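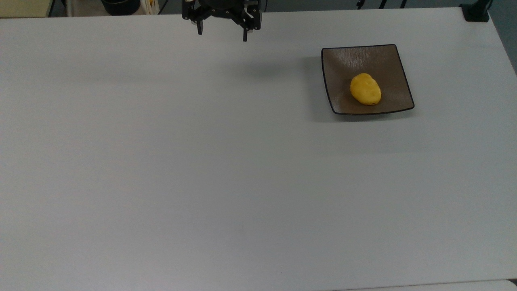
Potatoes, quick notes before I forget again

Yellow ones mostly. Russets are another page.

Storing. Dark, cool, paper bag with the top rolled down. Not the fridge, they go sweet and fry up too brown. Keep away from onions. I lost up to 9 in one bag in March, one soft one at the bottom and the rest followed. So check the bag weekly, takes two minutes.

Sorting. Tip them out on a clean white table or counter, you see dirt and green spots much better than on wood. Small green patch, cut it off deep. Green all over, toss it. Sprouts under an inch, snap them off and cook that day.

One-at-a-time plate. Tshepo Gumede's trick from the Rindthorpe kitchen. Square dish by the board, the next thing you're going to peel or cut goes in it, nothing else. Stops them rolling off. A raised rim is what you want, flat plates are useles for this.

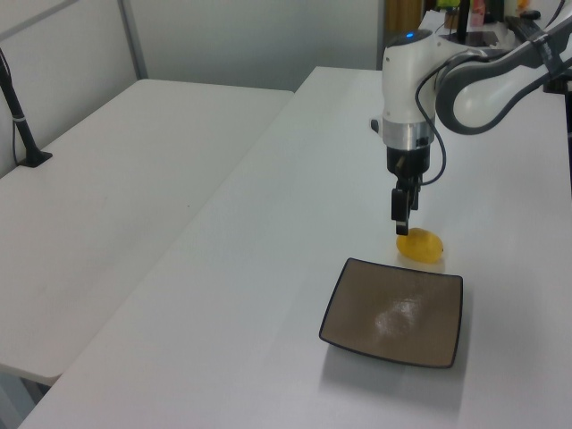
Square brownish dish with a dark rim, something yellow just behind it.

Lemons and other roundish stuff, same idea. Roll on the table first with your palm, then cut.

Wipe down. Potato starch dries into smudges on white tops. Warm water, drop of dish soap, then a dry cloth. Do it strait away. Left overnight mine needed 7 passes.

More on mashing next week, maybe.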